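Forums > Kitchen & Home > Cleaning > Flatware and metal

Dull gray film on stainless forks, only since we moved

Posted 2022-02-02 by Ainhoa Miranda

Hoping somebody has dealt with this. We moved to Tatlow in May and ever since then our forks and spoons come out of the dishwasher with a grayish film. Knives too but less. Same flatware we had for years at the old place, a Stelley set, stainless, nothing fancy, service for eight plus 2 extra forks from my mother in law's drawer. Never had this before.

Things I tried: different detergent (pods, then powder, back to pods). Rinse aid on the highest setting. Ran it empty with a cup of white vinegar on the top rack. Hotter cycle. The vinegar run helped for maybe a week and then it was back.

Glasses look okay-ish. A bit cloudy if you hold them to the window. Plates are fine. If I rub a fork hard with a dry towel some of the film comes off but not all of it, and it's back after the next wash anyway.

Dishwasher came with the house, don't know how old. No manual. I don't want to buy a new one if it's the water, and I don't want to buy a softener if it's the dishwasher. Water bill says nothing usefull about hardness. New set in the same pattern is $139 and I'd rather not do that either if it's just going to happen again.

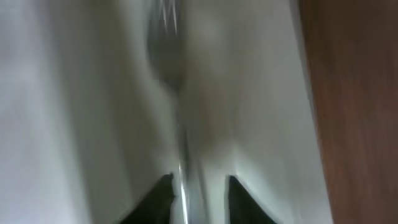

Fork from the Stelley set

So is this hard water, or is it the metal itself wearing? And is it safe to eat off? My youngest has started asking for plastic ones.

pernlow_pete

Hard water. Tatlow is terrible for it, we're two towns over and same thing. Get salt for the dishwasher if yours has a salt thing in the bottom, if not get a softener. Mine cured it. Wouldnt bother with vinegar.

Monti

Could be hard water but don't skip the easy test first, it costs nothing. Take one bad fork, stand it in a glass of warm white vinegar for ten minutes or so, rinse, dry it with a cloth. Then look.

Comes up clean - it's mineral film. Hard water, or the machine isn't rinsing well.

Still dull, no change at all - then it's etching or wear in the surface and no cleaner is going to lift it. You can polish it back some with a paste of baking soda and water. Rub along the length of the handle, with the grain, not in circles. Rinse really well. Do one piece and see if you even like the result before you do the whole drawer.

Film turns kind of rainbow or bluish: that's heat tint or rinse aid buildup. Turn the rinse aid DOWN. You said you have it on highest. I'd drop that to the middle whatever the test says, too much leaves its own film and people keep adding more to fix it.

For the water, get test strips. Hardware store, cheap, dip one and match the color. Don't buy a softener off a guess (sorry pete). They're not small money and you have to keep feeding them salt forever.

Now the dishwasher. Since it came with the house I would bet on the filter. Pull the bottom rack out, there's usually a round thing in the floor of the tub that twists and lifts. Ours had 9 years of somebody else's dinners in it I think. Scrub it with an old toothbrush and dish soap. Also lift off the spray arm if yours lifts off, and poke the holes clear with a toothpick. Ours had a popcorn hull and a bit of label in there and the bottom rack never got rinsed right.

Other stuff that matters more than you'd think:
- don't mix silver plate and stainless in the same basket slot, they react. Check what those extra forks of your mother in law's are
- don't pack the forks so they nest together
- no lemon detergents if anything is plated
- run the hot tap at the sink till it's hot before you start the machine
- crack the door at the end so the steam gets out

Safe to eat off, yes if it's minerals. It's the same stuff you're drinking. If you see actual pits or orange spots, different problem, post again.

Ours took three or four washes after the filter to look right so don't give up after teh first one.

gravyboat51

Same as Monti on the filter. Also powdered citric acid works better than vinegar for the empty run and doesn't stink up the kitchen. Couple tablespoons in the bottom of the tub, hot cycle, nothing else in there. I do it every month or two.

And if those two odd forks do turn out to be plated just wash them by hand.

Last updated: 3 replies, thread open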